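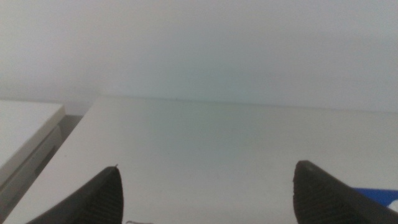

I watched Flalholm last night and I want to write about it while it is fresh in my head. The film is 114 minutes long, but it felt shorter to me, and I do not say this often about slow films.

The story is simple. A woman comes back to the island where she grew up, to sell her father's boat shed. In the shed she finds the letters of another family, the Arkari family, who left the island one November and were never spoken of again. The rest of the film is her going from door to door, and people making her tea and telling her very little.

What I liked most is the sound. There is almost no music in the first half. You hear wind, cups, a gate. When the music finally comes, in the ferry scene, I had to sit up straight. I did not like the ending so much. It explains too many things in the last ten minutes, and I would have been happy to go home with fewer answers.

I saw it at the Skevero, in the big hall with 351 seats. I think some 100 of them were taken, which is good for a film with subtitles. The heating was not on — bring a coat. 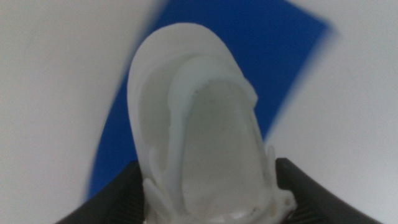 White on blue, seen from above.

People ask me if one must see the director's earlier film, Dhillon, before this one. I do not think so. Dhillon is angrier and has more talking. If you enjoyed it you will maybe find Flalholm too quiet at the beginning, but please give it time until the ferry.

I will go again next month with my sister, if it is still showing. She cries easily at films and I want to know if it is only me who did.

Print this post | E-mail this post

2 comments

filmkettle wrote:
I agree about the ending! The scene in the post office was enough for me. Did you stay for the credits? The song is lovely.

greyrow wrote:
I left after an hour, sorry. Too much tea. But I did like Dhillon, so maybe you are right about that.

Home | Reviews | Older posts | About me | Contact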